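Bench rules for tabletop pushing, revised

Posted Friday, August 13, 2021

Siamak Bagheri asked for our rules in writing after two runs in June could not be compared. The old version lived in my notebook.

1. Fasten the board before homing the arm. A board that shifts 2 mm spoils every contact point logged after it.

2. Cap speed at 50 mm/s within reach of any block. Free travel can go to 92.

3. Keep the tool vertical for the whole push. If the controller reports tilt, stop and discard the run - do not correct it afterward.

4. Do not tidy between runs. Clusters and leaning blocks are valid start states, and a policy trained only on neat spacing fails on the rest.

5. Log the start state by color and shape together. "Star" is ambiguous when the set has a red one and a green one.

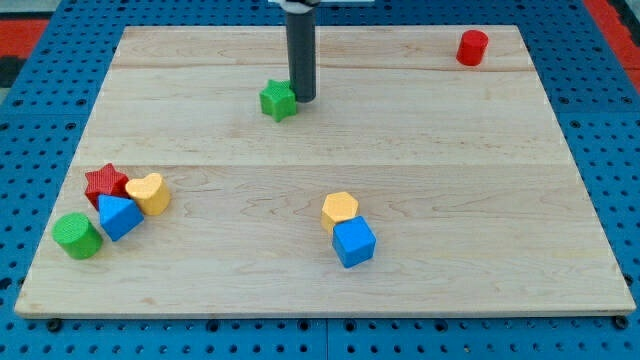 6. Reset by hand only with the arm disabled. Retno Latuheru keeps the sign-off sheet.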